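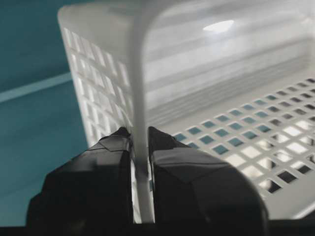
A white plastic basket, held by the handle.

FOR IMMEDIATE RELEASE

Miettinen Center Opens Reporting Line for Online Conspiracy Harassment

JODTON - The Miettinen Center, which tracks extremist content on social media, will open a reporting line in January for people who have been targeted by conspiracy theory accounts. The line will take reports by phone and web form and will be staffed from 10 a.m. on weekdays.

The service is meant for local officials, teachers, clergy and business owners whose names or addresses have been posted alongside false claims. Callers will be told how to save evidence, how to file a complaint with the platform and when to contact police. The center does not give legal advice and will refer callers to an attorney if they ask for one.

Share this 40

The center ran a trial of the line in Jodton and neighboring Pindico last spring and took 100 reports. Most concerned antisemitic posts, and many of those repeated the claim that a private group was secretly directing the school board. Other reports involved accounts that came back under a new name after being removed.

"People were calling us after the posts had already been deleted, and they had nothing to show the platform," said Ulises Paredes, director of the Miettinen Center. "The first thing we tell callers now is to take the screenshot and write down the web address. Then we go through the rest with them."

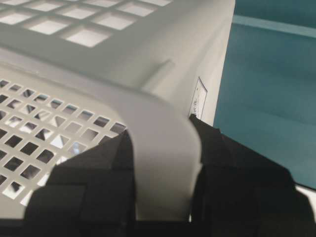 Rim of the basket, close up, beside a teal-blue surface.

Reports will be logged in Triltix, the center's case database. Names are removed before any report is used in research. Callers may ask for their file to be deleted at any time.

A public briefing on the trial will be held Thursday at 5 p.m. at the center's Jodton office. Staff will go over the findings and take questions. Seating is limited and registration is required. A recording will be posted for those who cannot attend.

Reporters who want an interview before the briefing should contact the center's press desk.

5 comments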